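Notes on the Urkgate Reading Room

December 4, 2024

The reading room at Urkgate reopened to the public in July after a closure of 121 days. I have used the room for most of my adult life and visited four times during the autumn. The following remarks are offered as a record for readers of this site who asked whether the journey remains worthwhile.

Admission is still free. Readers must now register at the front desk and present one form of identification with a current address. The card is issued at once and is valid for two years. Bags and coats are left in the lockers on the ground floor, which take a coin and return it. Pens are not permitted upstairs – pencils are supplied, though they are short and the sharpener is at the far end of the room.

The principal holding continues to be the Brudard papers, consisting of 1,162 letters and a smaller number of account books from the family's grain business. Under the former arrangement these were stored by the name of the sender. They have now been placed in order of date and divided among 62 boxes. For anyone following a single dispute or sale, the new order is a clear improvement. For anyone studying one correspondent it is a hindrance, and I regret that the old finding list was withdrawn before its replacement was complete. Box 17 is described in the new list as "various."

A reader may request three boxes at a time. Requests made before eleven in the morning are met the same day, and those made later are held until the next. On my second visit a box was brought up within ten minutes. On my third the wait was close to an hour, and I was given the wrong box, an error which the staff corrected with courtesy.

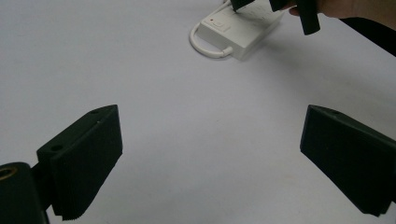
Plain white tabletop, evenly lit.

The question of copies deserves separate mention. Readers may take their own photographs for private study without charge, provided that no flash is used and the shelf number is noted. Copies intended for print require a written form. Mr. Jomar Bañez, who supervises the room, informed me that such forms are answered within two weeks. Mine took three.

Opinions differ as to the value of the account books. Aldo Donati argued in his short history of Treseo that they were fair copies made long after the sales they record. I formerly shared this view. Having now read the second volume in full, all 231 pages of it, I am less certain. The hand changes in several places, and sums are struck out and entered again in the margin – a practice which would be unusual in a fair copy. I intend to compare the entries with the toll lists at Ambrosio in the new year.

Readers traveling from Treseo should note that the noon bus no longer stops at the library and that passengers must walk up from the bridge.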